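FOR IMMEDIATE RELEASE

Can a robot do the chores yet? Tudero opens its Helbridge trial results to everyone

HELBRIDGE, 23 May 2025 - Tudero, the home robotics workshop, has published the full results of its first long trial of everyday chores, and the short answer to the question people keep asking is: some of them, slowly, and with a person close by.

The trial, run under the project name Pudico, put a robot arm with a jointed, four-finger-and-thumb hand to work in a furnished test apartment and in the back room of Gamage, a housewares store in Helbridge. Over the course of the project the team logged 1562 attempts at jobs that most people do without thinking, from folding hand towels and wiping a counter to moving stock from a cart to a shelf. All of those attempts are in the report, including the ones that ended with a mug on the floor.

"We are thrilled with how far this has come, and we want people to see the misses too," said Retno Sembiring, who leads the Pudico project at Tudero. "When I started in this field, picking up a sock was a good day's work. Now we have a hand that can pick up the sock, turn it the right way around and put it in a drawer, and on a good morning it will do that again and again. On a bad morning it closes the drawer on its own thumb. Both of those are in the report!"

Shelf stocking at Gamage was the strongest result. With boxed goods of a familiar size, the robot placed 93 percent of items where they were meant to go without help. Store staff chose the goods and set the pace, and they were free to step in whenever they liked. Soft or floppy things were much harder. Towels came out well enough if they started flat, but the success rate for laundry taken straight from a heap was 70 percent, and a single shirt could take several minutes.

Work near the floor gets its own chapter. Picking up after a household means reaching low, around furniture and houseplants and past loose cables, and the team found that a grip that works fine at table height often needs a different approach angle down there. The fingers have to come in from above or from the side, and the thumb has to swing across without bumping into whatever is standing next to the target. Leaves are a particular puzzle. They bend, they spring back, and they hide the thing the robot is trying to reach.

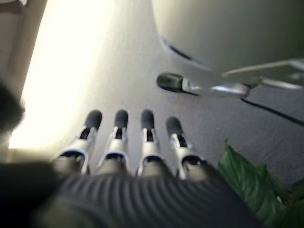

The robotic hand over gray carpet, with a plant's leaves close by.

Light was another lesson. Rooms in real homes are bright on one side and dim on the other, and glare made it harder for the system to judge where an edge was. Tudero has since added more mixed-light practice to its training sessions and expects to report on those next.

"People ask me when they can have one at home, and I love that they ask," Sembiring said. "I tell them I wouldn't leave it alone in my own kitchen yet. I'd happily let it put away the cans while I'm standing there making dinner, though, and I couldn't have said that last April."

The report sets out where the team thinks the line is today. Putting away boxes and cans, sorting cutlery and wiping flat surfaces are listed as ready for supervised use. Laundry, dishes with food on them and general tidying of a lived-in room are listed as still in development. Cleaning a bathroom was not attempted.

Tudero is also releasing some 300 hours of recorded practice for use by schools and other research groups, along with the task sheets used in the apartment and at Gamage, so that others can run the same chores on their own machines and compare. Groups that try the tasks are invited to send in their results, good or poor, for a shared table that will be updated as new entries arrive.

The next stage of Pudico will move to a second apartment with narrower rooms and more furniture. Gamage will continue to host the shelf-stocking work, with fragile goods such as glassware to be added once the team is satisfied with grip force.

About Tudero
Tudero is a robotics workshop based in Helbridge. It builds and tests robotic arms and hands for ordinary jobs in homes and small shops.

Media contact
Retno Sembiring, Pudico project, Tudero, Helbridge
Copies of the report and task sheets are available on request.

###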